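Second interim report, period until the end of June
Clothing reuse and repair project, Plundard

Collection

In this period we received 1,271 kg of used clothing through the collection points in Plundard. It is more than in the first period, mainly thanks to the two new points near the Castellanos market hall. The point at the Gesta sports centre gave less than we expected. The container was moved behind the building in April and many residents did not find it any more. We have asked Gesta to put it back at the entrance and we wait for their answer.

Repair evenings

We held four repair evenings instead of the planned six. The room was not available in May due to works on the heating. Together 296 items were brought in and over half of them could be repaired on the same evening. Zips remain the most difficult part – we do not have enough spare ones in the longer sizes, and to buy them one by one is expensive.

Distribution

Sorted clothing goes every month to the Onik shop and to the family centre. Both partners prefer to receive it clean and folded, by size. The folding takes more hours than we wrote in the application, and we would like to discuss this point at our next meeting.

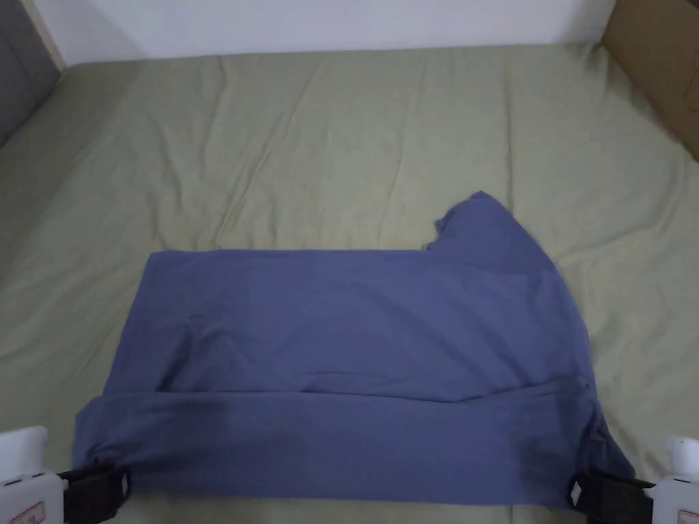

A plain blue garment, partly folded, on a green sheet.

Budget

Spending follows the plan, except for transport, where the fuel costs were higher. We propose to move a small sum from the printing line to cover it. The table is in Annex 2.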